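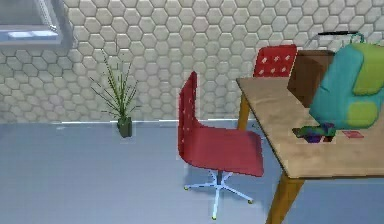
The bus is very nice, one rider wrote on the back of a comment card, but it would be nicer if it came when the sign said, or if the sign said when it came. We have put this at the front of the report as it covers most of what follows.

Bareck–Desemer Community Bus
Second progress report to the Hellwig Fund
September 2022

Print this page | E-mail this page

Where we are

The bus is running. Our last report promised it would be running by spring, and it was, if you take a generous view of spring. The first trip left Bareck with the driver, two board members and a passenger who had been waiting for the bus to the hospital and was too polite to get off.

Since then we have carried 1,239 paying riders between Bareck and Desemer, plus children under five, who ride free and have not been asked for their views. The application guessed at a higher number. Looking back, it was written by people who had just eaten a good lunch. We are still pleased with the real one, and pleased that it went up every month except July, when the bridge at the Desemer end was closed for painting and the detour added 90 minutes to the round trip. Even our most loyal regulars took the hint and stayed home.

Who rides

We expected students. The route was drawn for students, the timetable was built around the college day, and the posters had a cartoon backpack on them. Most of our riders are over sixty and going to the dentist, the library or a sister's place. They don't want the 7:10. They want something after breakfast that gets them back before the heat, or before dark once winter is here, and they have told us so in person, often while the bus was trying to pull out.

We moved the morning run to 9:25 in June. Ridership on that trip improved right away and the 7:10 has not been mourned. There is one apprentice who used it daily, and we have matched him with a carpool.

Bookings

The Flisura booking system arrived late and then worked, which is the better order for those two things. It took 343 bookings in its first full month. A further 157 came in by telephone, from people who had seen the website and decided against it. We had planned to drop the phone line in October. We now plan to keep it, and would like to shift a small amount from the advertising line to pay for the hours. The advertising line can spare it. The cartoon backpack was not cheap.

The one real fault in the system is that it lets people book a seat for yesterday. Flisura say this will be fixed in the next update. Until then we phone each of them back and break the news.

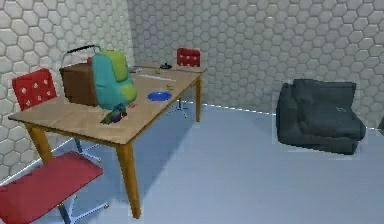
Stops and signs

The sign problem is ours and we own it. The printer was given the draft timetable instead of the final one, and the mistake was then put up at every stop between Bareck and Desemer with excellent brackets that are very hard to remove. Corrected stickers have gone over the wrong times. At the grain elevator stop the sticker has peeled, so riders there may pick whichever time they prefer.

The shelter at Desemer has a roof, a bench and a light. The light comes on at noon. We have reported it to the town, the town has reported it to the electrician, and the electrician has asked us who we are.

Money

Spending is close to budget. Fuel is well over, as it is for everyone, and repairs are well under, thanks to a bus that has needed only a mirror and one new wiper motor. We would not read much into this. The warranty ends soon, and the bus probably knows.

Fares covered around a fifth of running costs, a little below what we told you to expect. We don't want to raise them this year.

Next six months

A Saturday trip was the most common request on the comment cards, ahead of softer seats and ahead of a different radio station. We will try one each month through the winter. Snow tires are ordered. The driver roster needs one more relief driver, and we have a candidate who holds the right licence and can already find Desemer.

We will send the full accounts with the next report, along with the brackets, if anyone manages to get them off.

Related items
First progress report: Getting a Bus
Winter timetable (draft — please do not print)
Bridge painting and detour notice
How to book by telephone
Comment card, large type

Print | E-mail

Bareck–Desemer Community Bus | Contact us | Copyright, all rights reserved | Back to top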